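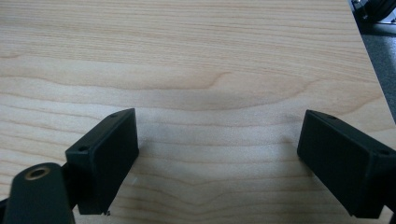 Just shim the old ones and stop giving people your money, went the first reply when I mentioned I'd ordered the Ekex finger set for our Ronness hand-held gripper. Two turns of tape under the low side, it said, check it against a flat table, done by lunch.

I have some sympathy with that. I've shimmed plenty of fingers, and I've bought plenty of "precision" sets that needed shimming as soon as they were out of the bag. So I went into this one with low hopes and a roll of tape within reach.

## What you get for the money

The set costs $80 and comes from Zawadzka, the only shop I could find with any in stock. It contains two fingers, two short links, a bag of screws, a hex key that went straight into the junk drawer, and a folded sheet of instructions. The fingers are plain matte black blocks with flat inner faces. Ekex calls the shape "application neutral," a grand way of saying it's a block.

The product page makes three claims: that the fingers fit without drilling, that they come up parallel on the first try, and that they'll hold their setting for "extended use." It doesn't say how extended. I wrote to ask and got the same page back as a link.

## Fitting

The first claim is true. The old fingers came off, the new links went onto the brackets, and the holes lined up with no filing. The two small holes along the top of each finger are easy to get at with the gripper held over the bench, and you can see both sides as you work. On the old fingers one screw was tucked under the bracket and you had to find it by feel, so I'll give Ekex a point there.

The instructions are less good. Step 4 tells you to tighten everything. Step 5 tells you to set the gap. If you do them in that order you'll be undoing step 4, and the screws are small enough that I wouldn't want to do that very often. My order, for what it's worth:

1. Put the links on the brackets and tighten them fully.
2. Put the fingers on with all screws just snug, so you can still move the finger by hand.
3. Close the gripper slowly on a flat gauge block.
4. Let both faces settle against the block, then tighten the front screws.
5. Tighten the back screws, open up, and close on the block again to check.

Work over a table with a clean, pale top if you have one. A dropped screw shows up right away, and so does any grit. Wipe the inner faces before you close on the block. I forgot the first time and spent a while chasing a tilt that turned out to be a crumb of something.

## Are they parallel?

Mostly. On the first close one finger sat flush and the other touched at the top before it touched at the bottom. I could slide a slip of printer paper in at the lower end. Loosening the back screw and letting the finger settle again fixed most of it, and one thin layer of tape under the link fixed the rest.

So yes, I shimmed them. The person in the replies gets to be right about that. "Parallel on the first try" is a sales line, and I'd like to see the bench where it was written.

In fairness, it took a lot less tape than the old pair. It also went in under a rigid link, where it stays put. On the old fingers the tape was behind the contact face and crept out whenever the room got warm.

## Wear and care

I don't trust a review that stops on fitting day, so these stayed on from March until the job they were bought for was finished. The gripper keeps its own tally of open-close cycles, and it read 2,243 when I took the set off. Ekex wants a screw check every 2,000. I checked much sooner than that, and I'm glad I did, because one back screw had already started to turn out. A dab of low-strength thread lock on all four finger screws put a stop to it. There's none in the bag and the sheet never mentions it. At this price I think a drop of the stuff could have gone on at the factory.

The faces held up well. There's a faint polish where they meet, and one edge picked up a nick when I knocked the gripper against a vise, so that one's on me. I clean them with a damp cloth and nothing stronger. I tried alcohol on an inner face once and it left a gray bloom that came off with more wiping, but I didn't care for it.

The weight bothered me more than the wear did. On my kitchen scale the full set came to 118 grams, heavier than what it replaced. On a robot arm you'd change a payload setting and move on. On something you hold up with your own wrist, you notice by mid-afternoon. I ended up shifting my grip back a little, and I still set the gripper down more often than I used to.

The bigger fuss is that a change of fingers means a fresh zero. The Ronness software takes its closed position from the last calibration, and if you skip that it'll happily report a gap when the fingers are touching. The Ekex sheet has a single line on the subject, in the smallest type on the page. Do it after the final tightening, then do it again the next morning. My second reading was slightly off from the first – screws bedding in, I suppose.

## Against the Polden set

I've also used the Polden fingers, which are lighter and cost less. They flex. Squeeze anything firm and you can watch the tips spread, and then whatever number the gripper reports for its gap is a guess. For soft or light objects that may not matter to you, and I'd buy the Polden and pocket the difference. For anything stiff, the Ekex pair gives readings I can repeat.

## Would I buy it again?

I'd buy the fingers. I'd ignore the product page, rewrite steps 4 and 5, and add my own thread lock. If your present set is straight and only a little low on one side, the tape advice is perfectly sound and you should take it. Mine was worn past that – the faces had rounded over and no shim was going to bring them back.

Three out of five. I'd go to three and a half if they sold single fingers. Zawadzka says they can't split a set, so if you ruin one you're buying two.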